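Visiting a robot disassembly demo – is it worth the drive, and what should I ask?
Posted in: Repair & Recycling > Automation
26 Jun 2024

Tiago Garcia

I help run the electronics bench at a small reuse shop in Ludham. We take in old desktops, pull whatever still has some life in it, and send the rest off by weight. It is not glamorous. Last month I got an invitation to an open day at Bultton, where they're showing a robot arm that takes computers apart. The flyer says it is "ready for the mixed waste stream," which is a phrase I would like on a T-shirt.

It's a two-hour drive each way and I'd be giving up a workday. Has anyone been to one of these? Do you get to see it working on real machines, or is it one spotless case they have been opening and closing since December? And what should I ask so I don't come home with only a tote bag?

Arnaldo Cunha

I went to the last one, so I can save you some of the suspense. The tote bag is decent. The coffee is in the other building.

The morning is slides. Skip them if you can do it politely. The demo itself is in the back hall, in groups of 4, and you stand behind a yellow line while a young man from Henare, the outfit that did the software, talks you through it. There's a screen over the cell with the view from the wrist camera, and that screen is where you want to stand. Everyone else crowded up to the arm to watch it move, and the arm mostly doesn't.
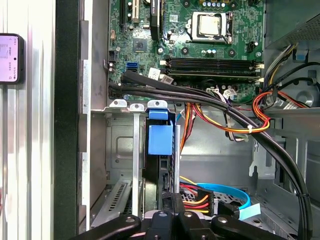
Cables are what you should ask about. Every sales pitch I've sat through talks about screws, and screws are the easy part, they stay where you left them. A desktop tower is mostly wire once the side is off. You get a fat bundle of black ones sweeping down across the case, and then orange, yellow and red ones looping through the middle with a cable tie on them, and the gripper has two fingers and no opinion about any of it. When I asked how it decides what to grab, I got a long answer about depth. When I asked who cuts the cable ties, I got a shorter one: a person does.

My group saw it attempt a memory stick, a drive and an expansion card. It got 2 of them. The card it let go of, thought about, and let go of again, and then our host suggested we all look at the poster.

Things I'd bring up if I were you:

Do they run machines that visitors bring? (They told me yes, with notice. Email first.)
How long per machine, including the human part?
What happens with a clip it hasn't met before? Plastic clips come in every shape and half of them are brittle by the time we see them.
Who pays when it cracks a board you could have sold?

I'd go. It's a nice day out, and you'll feel very good about your own hands on the way home.

Hilline_bench

Didn't go to that one but a guy here did and he said it was mostly slides. The number they gave him was 1,000 machines a month but he couldn't work out if that was one robot or several, or if it was a plan. Ask them that. Also parking is bad, get there early.

Tiago Garcia

Thanks both. I've emailed them about bringing one of ours. I have a tower in mind that took me 3 screwdrivers and most of an afternoon, and I'd like the robot to have the same experience. Arnaldo, do you remember if they let you take the wrist view home as video, or was it look only?

Arnaldo Cunha

Look only for video. They'll let you have stills if you ask the Henare people and not the front desk. The front desk will give you a second tote bag.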